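Looking After Shared Spaces — Handout 3: The Washbasin and What Lives Around It

Welcome back, everyone, and thank you for the lovely discussion last time about tea towels (I had no idea there was so much to say, and I gather several of you carried on in the car park afterwards). In this session we move on to the washbasin, which gets used more than almost anything else in a shared room and is usually thought about the least.

Start with what stands on the back edge. A tap and one pump bottle of soap is plenty. Put the soap beside the tap, close enough that a wet hand doesn't have to travel and drip along the way. In the Asville notes from January you'll see that people left their cups on the basin whenever there was a bit of spare ledge to leave them on, and I'm afraid I do exactly the same at home.
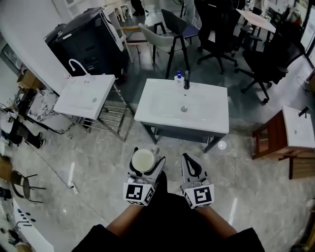
Cups deserve a few minutes to themselves. Rinse the inside first, then go round the rim with a soft cloth, then the handle if there is one, and tip the last of the water straight down the drain. Don't stand a cup in the bowl of the basin "just for a moment" — someone will want to wash their hands, and the cup will end up on the floor or full of soap. Carry it back to wherever cups are kept.

Then the basin itself. Wipe from the back edge forwards and down towards the drain, and leave the drain until last. Basins on open stands, whether plain legs or rails, want a wipe underneath too, and it is well worth crouching down to look, as small things do roll there and stay for weeks. Shiny floors show every splash, so keep one dry cloth for the floor only. Leads and power strips should be kept well away from anywhere water might land.

For next time, please read section two of the Trodus booklet and choose one basin you use often. Write half a page on what is kept on it and around it, and what you would move. Drawings are very welcome, however wobbly.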